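**Ravn Points Card: whats in it**

Spend $5, get 7 points. 245 points = one reward voucher, good at any Nandon store or online. No fee. Card in the app or plastic, your pick.

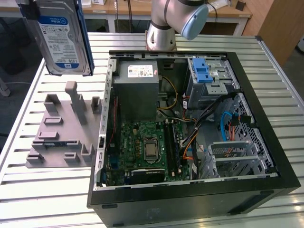
Tove Vigfúsdóttir: do points still count if I pay part with a gift card?

Yes, full amount counts. Returns take points back off.

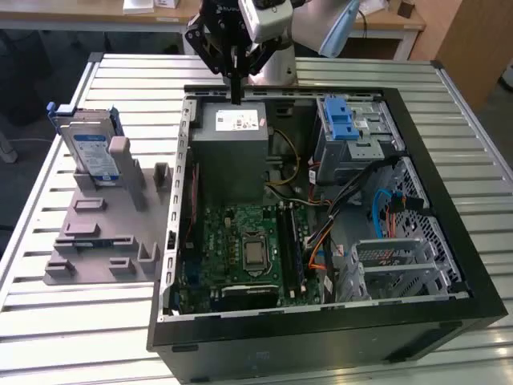
*Desktop tower, side panel off*

Vouchers cant be split. Lost card? Ask at teh service desk, balance moves over same day.

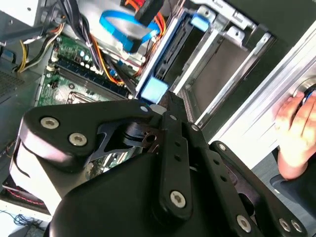

*Gripper at the open case*

Sign up at any register.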